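The operations manager at Nisavach keeps her equipment budget in a spreadsheet with a tab called "Regrets." It has eleven rows. She would only let me read the first three.

"Row one is the arm," she says. "Lovely arm. We bought it before we'd asked what it would hold."

Nisavach finishes and packs table linens, and it wants a machine to do some of the folding. Last July she had quotes from two suppliers, Flotell and Gallegos, and they differed mostly in what they left out. Flotell wanted $4,000 for a pair of grippers. Gallegos wanted $1,635 for what looked like the same pair, until she reached page six and met the mounting plates.

"Plates, $1,228. Cables, $147. I added it up and it was still cheaper, which annoyed me, because I'd already told everyone it was a trick."

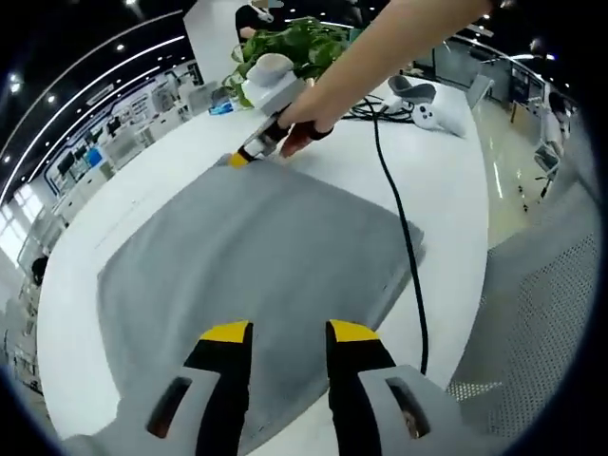

Her rule now is that hand-held tools come first and anything that moves by itself comes later. People fold with the grippers for a few weeks, and she watches what they complain about. The complaints go in the budget under their own heading.

"If a person can't do the job with two fingers, I'm not paying for a robot to find that out," she says. "A person finds it out by lunch, and then goes to lunch."

I asked about software. She sighed and opened another tab. Bitemis, which handles the recordings, charges by the seat, and she spent most of a week arguing over whether a robot counts as a seat. They settled on no, for one year, in writing.

And the arm from row one? It's still in its crate. She budgets for moving the crate every time the office is rearranged, and the line has gone up twice. She has been offered money for it, though less than she'd like, and she's holding out.

"Ask me again after the next rearrangement," she says.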